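FOR IMMEDIATE RELEASE
22 April 2021

Plotex opens laundry room advice service, asks buildings to think twice before buying new

Plotex, the shared laundry adviser, has started taking bookings from apartment buildings, student residences and small hotels that want a second opinion before they replace their washers and dryers. The company does not sell machines and takes no commission from anyone who does. It thinks a good share of the laundry rooms it has walked through were refitted too early, and that the people paying for the loads got very little out of it.

"Every brochure I've been handed in the past year has the word smart on the cover," said Songül Dönmez, founder of Plotex. "I ask what the dryer does with the towels that the old one didn't do. Usually there's a pause, and then somebody shows me an app."

The new service is called Clalska. A building books one visit, and a Plotex adviser spends it in the laundry room with whoever looks after the place. The adviser looks at the drums, doors, seals, vents, drains and floor, reads the repair bills, and writes a report in everyday language. The report says which machines are worth keeping, which are worth fixing and which should go. A visit costs $600, and the price is the same whatever the report says.
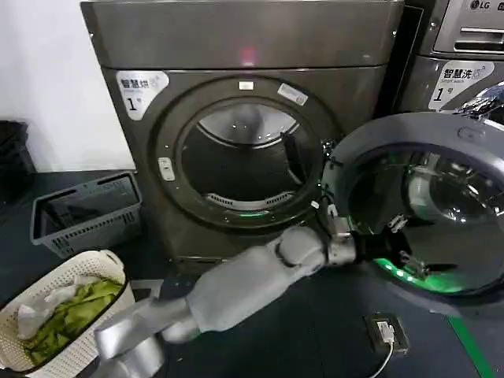 Plotex is wary of most of the claims made for coin-free and connected laundry rooms. Phone payment is handy for some tenants and a nuisance for others, and Dönmez has yet to see it get a load clean. Alerts that tell you your wash is done are pleasant enough, but they don't help much when the person ahead of you has left theirs in the drum over dinner. Shorter drying times are promised often. Plotex asks for the load weight and the fabric behind those promises and says it seldom gets both.

The company has a kinder word for plain things. It likes a number on the front of each machine, big enough to read with a basket on your hip, so that a tenant reporting a fault can say "dryer one" and be understood. It likes round doors that swing wide enough to get a doona through without a fight. It likes an empty drum you can see into, because that is where the forgotten sock is, and the lip of a dryer drum is where Clalska advisers look first for a tissue gone to fluff.

Shiny finishes get a more mixed review. Dark, glossy panels look good on opening day and Plotex has no quarrel with them, provided the owner has been told somebody will be wiping them down. Door lights are in the same basket. A coloured glow is only useful if people know what the colour means, and in many rooms the chart that explains it went missing years ago – if it was ever put up.
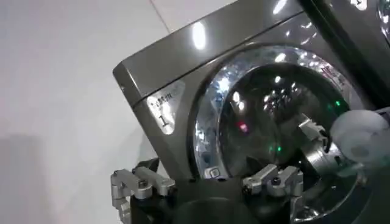
Labels are a sore point as well. Plotex wants washers and dryers numbered separately and clearly, with the kind of machine written beside the number in the languages people in the building read. A washer one and a dryer one in the same room is fine. A bare 1 on both is asking for a muddled repair call, and the building pays for the second trip.

Ottar Lundgren manages the Chowdhury residence, which tried the service in January before it opened to the public. He had a quote on his desk to replace every machine in the room. The Clalska report told him to keep all but 4 of them, clean the vent run properly and move the folding bench away from the dryer doors.

"I'll be frank, I didn't expect much from the visit," said Lundgren. "I thought we'd be paying for a person to tell us what we knew. Some of it we did know. The vent we didn't. I'm still not convinced about moving the bench, and the tenants are split on it."

The repairs at Chowdhury came to $2,474, with $2,100 of that going on the vent work. Plotex does not claim that every building will come out ahead. It says one residence proves very little and that it will publish the results of later visits, including the ones where its advice was wrong.

Buildings that go on to buy new machines can ask for a checklist named Ferix, which comes with the report at no extra charge. It sets out what to ask a supplier before signing, starting with who answers the phone on a long weekend and how long a door latch takes to arrive.

Bookings for Clalska visits are open now through the Plotex office. Owners are asked to have the last year of repair bills ready and to leave the room as it is – there is no need to clean up beforehand.

Media contact: Songül Dönmez, Plotex

ENDS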